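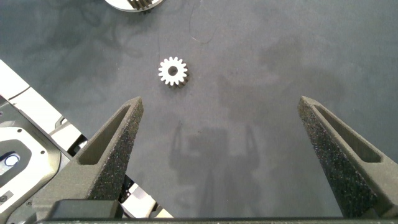
O braço novo na bancada das engrenagens

Última atualização: 22 de novembro de 2023

Pesquisar neste blog

Faz tempo que eu prometia escrever sobre o braço, e a Lúcia do almoxarifado já me cobrou duas vezes no refeitório, então hoje fiz um café grande e sentei. Quem acompanha o blog sabe que trabalho na Melnyk, na montagem de redutores pequenos, e que passei boa parte da minha vida adulta pegando engrenagem branca de cima de uma bancada cinza e colocando onde ela tem que ficar. Pois desde maio quem pega a engrenagem é ele. Eu fico do lado.

O equipamento veio por meio da Wimorano, que cuida da instalação, e o programa que manda nele se chama Nurum (no começo todo mundo dizia "Nurem", e tem gente que diz até hoje, eu inclusive quando estou cansada). A garra tem dois dedos cinza-escuros, salpicadinhos, meio ásperos de olhar, com um vazado comprido em cada um. São pontas quadradas, grossas perto dos meus dedos, e a engrenagem pequena é uma coisinha de nada, cheia de dentinho arredondado e com o furo no meio. Eu olhava para aquilo e pensava: não vai dar certo nunca, vai esmagar ou vai jogar longe.

Jogou longe, no começo. Passei a primeira semana catando peça embaixo da bancada com uma lanterna na boca, e tenho um joelho que não me perdoou. Depois o Harpreet Kowalchuk, técnico da Wimorano e homem de uma paciência que eu não tenho com meus próprios filhos, ficou 5 dias com a gente mexendo na abertura da garra e na altura de descida. Ele perguntava tudo para mim. Como eu segurava, de que lado eu chegava, se eu apertava antes ou depois de sentir o fundo da bancada. E eu não sabia responder! Tive que fazer o gesto devagar, várias vezes, olhando para a minha mão como se fosse de outra pessoa, para descobrir que eu encosto primeiro o indicador e só depois fecho o polegar. Tantos anos fazendo e nunca tinha reparado.

Foi esse pedaço que mais mexeu comigo, mais do que a máquina em si. Minha mãe costurava e dizia que não sabia ensinar, que era só olhar. Eu sempre achei que fosse preguiça dela.

Agora vamos ao que vocês me perguntam por mensagem, que é se alguém perdeu o emprego. Na minha célula, não. Éramos quatro e continuamos quatro, mas o serviço mudou de cara. No turno em que a bancada rende bem, passam 700 conjuntos; no dia em que sentei para escrever o rascunho deste texto foram 505, com uma parada comprida no meio para trocar um sensor. Antes eu montava. Hoje abasteço, confiro, limpo a bancada (que continua manchando do mesmo jeito, não há pano que resolva) e decido quando parar. Decidir cansa de um modo diferente. Chego em casa com a mão boa e a cabeça cheia, quando antes era o contrário, e ainda não sei dizer qual dos dois eu prefiro.

O pulso melhorou, isso eu preciso contar. Eu usava aquela munhequeira bege horrorosa para dormir e ela está na gaveta desde o inverno. O Valdir, que faz a outra ponta, reclama do silêncio: diz que montando a gente conversava e que agora fica cada um de olho na sua tela. Tem razão em parte. A conversa foi para a hora do café, e o café ficou mais comprido, o que o nosso encarregado já notou.

O que me incomoda é o salário não ter acompanhado. A função no papel continua "montadora", e montar é o que eu menos faço. Já levei o assunto para a chefia e me disseram que está em estudo. Uma prima minha trabalha na Skarnon, onde passaram por coisa parecida, e lá mudaram o nome do cargo primeiro e o valor só bem depois, então estou de olho e recomendo que as colegas também fiquem. Guardem o comprovante do treinamento, meninas. O nosso foi de 2 tardes e quase ninguém da célula pediu o papel.

Na próxima postagem quero falar da engrenagem grande, que ainda dá mais trabalho, e responder à Neide, que perguntou se dá para aprender a mexer no Nurum sem saber inglês. Dá, Neide, mas leve um caderninho. O meu já está na metade, todo sujo de graxa e com uma receita de bolo de fubá no verso da página dos alarmes.

Contato | © 2023 Todos os direitos reservados | Voltar ao topo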